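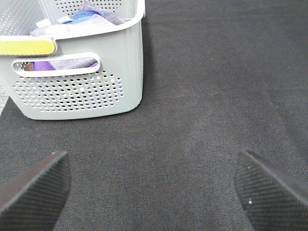
집에 있는 작은 천을 전부 꺼내서 다시 정리했다. 행주, 걸레, 안경 닦는 천, 손 닦는 수건까지 섞여 있던 걸 바구니 하나로 모으는 일이었다. 오전에 시작해서 점심 먹고 나서야 끝났다. 중간에 세탁기를 한 번 돌렸으니 내내 천만 만진 건 아니다.

원래는 싱크대 아래 서랍에 넣어 두고 썼다. 서랍이 얕아서 두 겹으로 쌓으면 닫을 때마다 맨 위의 천이 걸렸다. 걸린 천을 손으로 눌러 가며 닫다 보니 나중에는 서랍 뒤로 넘어가서 떨어지는 것도 생겼다. 이번에 서랍을 빼 보니 뒤쪽에 행주가 두 장 있었고, 한 장은 작년에 잃어버린 줄 알고 새로 산 것과 똑같은 색이었다.

## 바구니

바구니는 밝은 회색 플라스틱이다. 옆면에 작고 둥근 구멍이 촘촘하게 뚫려 있고, 손잡이 자리는 길쭉한 타원형으로 비어 있다. 테두리에 노란색이 들어가 있어서 선반에 올려 두어도 눈에 잘 띈다. 전에는 이 바구니에 감자와 양파를 담았다. 여름에 감자를 한 번 썩힌 뒤로는 조금씩만 사다 먹게 되었고, 바구니는 베란다에서 몇 달을 놀았다.

쓰기 전에 욕조에 넣고 솔로 씻었다. 구멍 안쪽에 흙이 끼어 있어서 생각보다 오래 걸렸다. 처음에는 칫솔로 하나씩 문질렀는데 금방 포기하고, 미지근한 물에 주방 세제를 풀어 담가 두었다가 샤워기로 바깥쪽에서 안쪽으로 쏘았다. 그래도 남은 건 이쑤시개로 뺐다. 뒤집어서 하룻밤 말렸다.

천을 담는 데 구멍이 많은 바구니를 쓰면 먼지가 들어간다는 말도 들었는데, 나는 뚜껑 있는 상자 쪽이 더 불편했다. 예전에 Bekham이라는 동네 생활용품점에서 뚜껑 상자를 사서 써 봤다. 덜 마른 행주를 한 장 넣었다가 나머지까지 냄새가 배서 전부 다시 삶았다. 그 상자는 지금 건전지와 멀티탭을 담는 데 쓰고 있다.

## 나누기

꺼낸 천은 먼저 용도로 나누었다. 그릇에 닿는 것, 식탁과 조리대에 쓰는 것, 바닥과 창틀에 쓰는 것. 어디에 썼는지 기억이 안 나는 천은 전부 바닥용으로 보냈다. 애매한 걸 들고 고민하기 시작하면 끝이 없어서 이 규칙 하나는 처음에 정해 놓고 지켰다.

그다음에 상태를 봤다. 가장자리 박음질이 풀려서 실이 길게 나오는 것, 가운데가 얇아져서 창에 대면 빛이 비치는 것은 따로 뺐다. 실이 한두 가닥 나온 정도는 가위로 잘라 내고 그냥 쓰기로 했다. 잡아당기면 더 풀리니 꼭 가위로 자른다.

색이 바랜 건 문제 삼지 않았다. 물이 잘 흡수되는지가 더 중요해서 의심스러운 것은 조리대에 물을 조금 떨어뜨려 놓고 닦아 보았다. 물을 밀기만 하고 먹지 않는 천이 꽤 나왔다. 한동안 섬유유연제를 같이 넣고 돌린 탓인 듯하다. 이런 천은 버리기 전에 유연제 없이 한 번 더 빨아 보기로 하고 세탁기에 넣었다. 빨고 나니 몇 장은 다시 쓸 만해졌다.

남기기로 한 건 12장이다. 그보다 많으면 빨래가 밀리고, 그보다 적으면 비 오는 주에 모자란다. 손님이 오는 날 쓰는 수건은 이 숫자에 넣지 않았고 욕실 장에 그대로 있다. 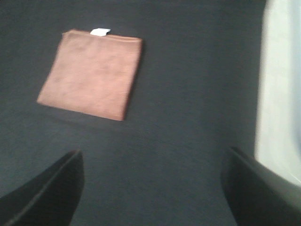

접는 건 한 장씩 판판하게 펴 놓고 시작한다. 공중에서 대충 반으로 접으면 모서리가 안 맞고, 그걸 쌓으면 더미가 한쪽으로 기운다. 나는 짙은 회색 바닥 위에 천을 놓고 손바닥으로 가운데에서 바깥쪽으로 한 번 쓸어 준다. 밝은색 천은 이렇게 어두운 데 놓아야 가장자리가 잘 보인다. 흰 식탁에서 접던 때보다 훨씬 편했다.

분홍빛이 도는 갈색 천은 얼굴 가까이 쓰는 물건용으로 남겼다. 휴대폰 화면, 거울, 선풍기 리모컨 같은 것들이다. 가장자리에 흰 꼬리표가 하나 달려 있는데 떼지 않고 두었다. 꼬리표 있는 쪽을 늘 위로 놓고 접으면 방향을 따로 생각할 필요가 없다. 다른 천은 대부분 꼬리표를 잘라 버려서, 펼 때마다 앞뒤를 한 번씩 뒤집어 보게 된다.

접는 순서는 이렇다.

1. 꼬리표나 박음질이 두꺼운 쪽을 위로 둔다.
2. 아래쪽을 위로 올려 반으로 접는다.
3. 왼쪽을 오른쪽으로 넘겨 다시 반으로 접는다.
4. 접힌 면이 앞으로 오게 해서 바구니에 세운다.

큰 천은 3번을 한 번 더 한다. 돌돌 마는 방법도 해 봤는데 얇은 천은 괜찮아도 두꺼운 천은 금방 풀렸다. 고무줄로 묶는 사람도 있지만 젖은 손으로 고무줄을 푸는 게 귀찮아서 나는 안 한다.

세워서 넣는 방식은 Zulmira Barreto에게 배웠다. 같은 건물 104호에 살 때 옆집 사람이었고, 부엌 서랍에 행주를 책처럼 세워 둔 걸 보고 따라 했다. 그때는 칸막이까지 만들어 넣었는데, 우유갑을 잘라 만든 칸막이는 물기를 먹고 한 달 만에 흐물흐물해졌다. 지금은 칸막이 없이 두꺼운 천을 중간중간 끼운다. 두꺼운 천이 벽 노릇을 해서 얇은 것들이 덜 쓰러진다.

보라색과 회색은 바구니에 같이 넣었다. 색깔별로 줄을 맞춰 볼까 하다가 그만두었다. 빨래 한 번 하고 나면 어차피 순서가 바뀌고, 그걸 다시 맞추느라 시간을 쓰고 싶지 않았다. 바닥용만은 섞이면 곤란하니 따로 다용도실 고리에 건다.

## 버린 것과 새로 산 것

뺀 천은 한꺼번에 버리지 않고 가위로 잘라 종이봉투에 넣어 두었다. 프라이팬 기름을 닦거나 자전거 체인을 닦을 때 한 조각씩 쓰고 버린다. 손바닥만 하게 자르는 게 제일 쓰기 좋다. 더 작게 자르면 손에 기름이 다 묻는다. 지퍼와 단추가 달린 헌 옷도 이참에 같이 자르려다가, 일이 커질 것 같아서 그건 다음으로 미뤘다.

새로 산 건 행주 2장뿐이다. Correia 시장 입구의 그릇 가게에서 샀고, 포장 없이 쌓아 놓고 파는 제품이라 상표는 모르겠다. 비닐봉지 값 300원을 더 내야 한다기에 그냥 가방에 넣어 왔다. 처음 쓰기 전에 한 번 빨았더니 물이 파랗게 나와서 혼자 따로 두 번 더 빨았다. 아직은 흰 빨래와 같이 돌리지 않는다.

Enix라는 이름이 붙은 청소포 묶음도 살까 하고 들었다가 내려놓았다. 집에 있는 것부터 쓰기로 한 날에 새 묶음을 들이는 건 아무래도 이상했다.

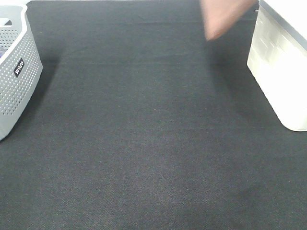 자리는 세탁기 옆 선반 아래 칸으로 정했다. 건조대에서 걷어 바로 접어 넣을 수 있고, 부엌에서도 몇 걸음이면 된다. 처음에는 위 칸에 올렸는데 발돋움을 해야 안이 보여서 아래로 내렸다. 바구니 앞면에 IRIS라고 적힌 검은 라벨이 있고, 나는 이 면이 바깥을 보게 놓는다. 특별한 뜻은 없고 늘 같은 쪽으로 놓아야 안의 순서가 손에 익는다.

바구니를 꽉 채우지 않는 것도 중요하다. 위까지 채우면 한 장을 빼낼 때 옆의 것까지 딸려 나온다. 손 하나가 들어갈 만큼 비워 두면 빼기도 쉽고, 마른 천을 다시 꽂기도 쉽다. 구멍으로 바람이 통하긴 하지만 덜 마른 천은 넣지 않는다. 만져 봐서 차가우면 건조대에 더 둔다.

빨래는 사흘에 한 번 모아서 한다. 행주만 따로 60도로 돌리고, 기름이 많이 묻은 건 먼저 손으로 애벌빨래를 한다. 삶는 건 장마 때만 하기로 했다. 예전에는 매주 삶았는데 얇은 천이 너무 빨리 해졌고 부엌에 김이 차서 창문까지 닦아야 했다. 과탄산소다를 쓸 때는 진한 색을 빼고 넣는다. 한 번 깜빡했다가 남색 행주가 얼룩덜룩해진 적이 있다.

Ballport로 이사한 동생이 집에 있는 수건을 보내 주겠다고 했는데 괜찮다고 했다. 대신 안 쓰는 빨래집게가 있으면 달라고 했다. 우리 집 건 햇볕에 삭아서 집을 때마다 하나씩 부러진다.

아직 남은 일은 서랍이다. 천이 빠지고 나니 텅 비었고, 바닥에 깔아 둔 종이도 누렇게 떠서 갈아야 한다. 랩과 지퍼백을 그쪽으로 옮길까 하는데 랩 상자 높이가 서랍보다 높을 수도 있다. 줄자로 재 보고 나서 정할 생각이다.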